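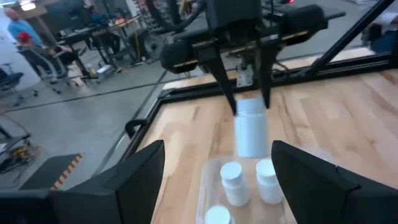
Flirnalell Fen is a wetland nature reserve on the eastern side of the village of Beltetthorpe. It covers 13 hectares of reed bed, wet meadow and alder woodland, and it packs a remarkable amount of wildlife into that space. Entry is free, and the reserve is open all year.

History

The fen was cut for peat over several centuries, and the long, straight pools on the north side are the old diggings. When cutting stopped, the land was used for summer grazing and then left alone. Willow scrub spread quickly and much of the open water was lost. Clearing began at the Andik end, where the ditches were deepest, and the reed bed there is now the oldest part of the restored site.

Wildlife

A survey of the meadow and ditches listed 331 species of plants, among them marsh marigold, ragged robin and southern marsh orchid. The orchids are superb in June, when whole stretches of the meadow turn purple. Dragonflies patrol the pools from late spring, and grass snakes bask on the banks on warm mornings.

Reed and sedge warblers nest in large numbers, and water rails are heard far more often than they are seen – their call sounds like a squealing piglet! In winter the reed bed becomes a starling roost, with up to 3000 birds wheeling over the water at dusk. It is a thrilling thing to watch. Otters use the main drain, mostly at night.

Access

The main entrance is on Gebreyes Lane, with a small parking area beside the gate. A circular trail of 2 miles takes in the meadow, the woodland and both viewing platforms. The first stretch, as far as the meadow platform, is boardwalk and suitable for wheelchairs and strollers. The woodland section floods after heavy rain, and boots are a good idea from October onward. Dogs are welcome on leads, except in the meadow during the nesting season.

Contact us | Copyright Beltetthorpe Places Guide | Back to top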